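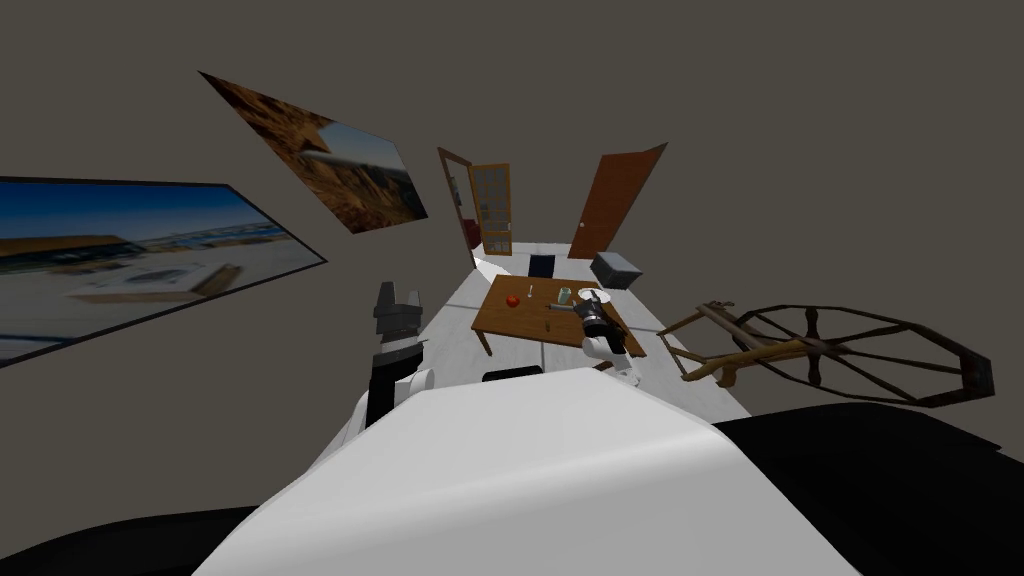
Why do robots drop things?
Mostly they drop things when they get the grip wrong – they squeeze too softly, or in the wrong spot, or they let go too soon.

Home | Ask a Question | Robots | Space | Bodies | Games

I look after a robot called Hutalis, and last May it had a terrible week. I was teaching it to clear a table inside a computer world, where a smashed glass costs nothing and you can start again with one click. It had been doing so well! Then one morning it began letting go of every single cup halfway to the tray. Clonk, clonk, clonk.

I looked at its diary (robots keep one, we call it a log) and found 2,809 lines to read. Yuck. I made tea and read them all.

The trouble was a tiny fault in the part that tells the robot how hard its fingers are pressing. Hutalis was squeezing at 30 when it thought it was squeezing at 88. Imagine carrying a drink in thick woolly mittens – you can't feel if you're holding on properly, can you?

So I fixed the numbers and we tried again, nine times in a row, and the cups stayed put.

A real robot can get this wrong too, and a real cup has sharp bits when it breaks. If you ever visit a robot, stand behind the line on the floor and find out where the big red stop button is. Mine is next to the biscuit tin, so I never forget it.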